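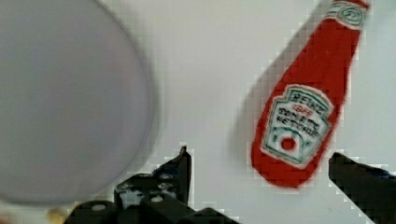
The red bottle on the table at Clillach, from the gripper's side.

Open Day

The doors at Clillach opened at ten, and by half past there was a line back to the parking lot. Maribeth Evangelista stood behind the tape with a clipboard she didn't need. She had worked on the arm for two years and had never shown it to anyone who wasn't paid to look at it.

"What does it do?" asked a man in a Hokthorpe Rowing jacket.

"It picks things up," she said. "Then it puts them down where we tell it."

"My dog does the first part."

He stayed, though. Most of them stayed. Farzana Mengal had put a screen up on the wall so people could see what the arm saw, and they watched that more than they watched the arm. The ketchup bottle was the favorite. It was flat and a little fuzzy at the edges, and on the screen it looked as big as a door. A girl of maybe six read the label out loud, one word at a time. "Heinz. Tomato. Ketchup." Then she read it again to her grandmother, who had heard it the first time.

"Is it going to eat it?" the girl asked.

"No," said Farzana. "It's going to move it over to the other side."

"Why?"

Farzana looked at Maribeth. Maribeth looked at the clipboard.

"For practice," Maribeth said.

The girl thought that was fair. She had piano, she said, and it was the same with piano.

Farzana pressed the key. The arm came down slowly, the way they had set it for visitors, with the fingers open. On the screen the bottle slid to the right and the white table went by underneath. The man in the rowing jacket had stopped talking. The fingers closed, the bottle came up an inch, and it hung there with one corner drooping. Then it dropped.

"Oh," said the grandmother.

"We'll go again," said Farzana. She set the bottle back at a slant and stepped away.

It had made 2,000 picks in the fall, most of them at night with the lights on and the building locked. Maribeth had the log. She knew the good weeks and the bad ones, and she knew that 78 of the drops had been this same bottle. She thought about telling the crowd that, and then she saw that the girl had both hands up in front of her, finger and thumb apart, waiting.

The arm came down again. The girl closed her fingers when it did. The bottle rose, went across, and came to rest on the other side of the table, a little crooked.

People clapped. The man in the jacket asked if it could do a coffee cup, and Farzana went to the kitchen to find one.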